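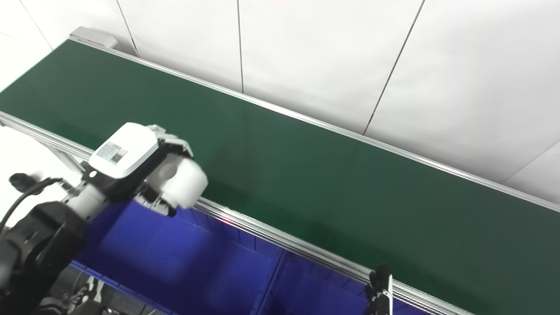

Subject: Re: belt creeping toward the far rail after tension change
List: cell-maintenance

Replying below the quoted part. I've trimmed it.

> We run a pick cell with two arms on one side of a flat belt conveyor,
> green belt, aluminum rails, crate underneath on the near side. After
> we swapped the belt the arms started missing parts toward the far end.
> The offset grows the farther the part travels. We re-taught the pick
> points twice and it came back both times. The belt also sits closer to
> the far rail than it used to. Is this a vision calibration problem or a
> conveyor problem? We have the Silero controller with the encoder on the
> tail roller.

Conveyor first, then the encoder, then the arms. If you re-teach before the belt is tracking you are teaching to a moving target, and you'll do it again next week.

We have nearly the same layout at the Nindberg site and went through this in June. What we did, in order:

1. Locked out the conveyor and parked both arms clear of the belt. Took the crate out so we could get at the underside.

2. Pulled the end housing and cleaned the drive roller. Ours had a band of glue and dust on one side. It was thin, but it was enough to steer the belt.

3. Checked the frame for level across the rails, at both ends and over each support leg. One foot had backed off. If you skip this and go straight to the tension screws you will end up with the belt running true on a twisted frame, and it won't last.

4. Set tension evenly. Mark two lines on the belt 600 mm apart while it's slack and measure again under tension. Your belt supplier will give you the stretch they want. Do both edges.

5. Ran it empty at low speed and adjusted tracking a quarter turn at a time on the side the belt was drifting toward. Give it 7 full laps between adjustments. Most people turn the screw again before the belt has settled and then chase it back the other way.

6. Ran it at production speed for 13 minutes and looked again.

Now the encoder. An offset that grows with travel is nearly always scale. A new belt can be a different thickness from the old one, and that changes the travel per revolution. Put a mark on the belt, jog it a measured distance, and compare against the counts. On ours the old value was 353 counts for the test move and the new belt gave a different number every time until we found the encoder coupling was slipping on the shaft. We replaced the set screw, got the same count on repeated moves, and entered the new scale. It is on the conveyor page in the Silero menus, under tracking. Save it and power cycle, or it will go back to the old one.

After that, re-teach one arm, check it at three places along the belt, and only then do the second. Both arms should share the same conveyor frame. If somebody gave the second arm its own copy at some point, delete it. We had that too.

Two other things worth looking at while you're in there:

- Gripper height over the near rail. If you leveled the frame, the rail may have moved. Step the arms through the approach at low speed before you let them run.

- Cable slack at the wrist. Ours had been tied too short and was pulling at the end of reach. We put Rakon clips on with a longer loop and have not had to touch it.

I wouldn't touch the camera calibration until all of that checks out. We never had to.

If the belt still walks after the frame is level and the roller is clean, look at the splice. We sent one back to Shukla that wasn't cut square, and no amount of adjustment would have fixed it. You can see it if you lay a square against the edge of the belt at the joint.

What length is your conveyor, and is the drive at the pick end or the infeed end? That changes which roller I'd adjust first.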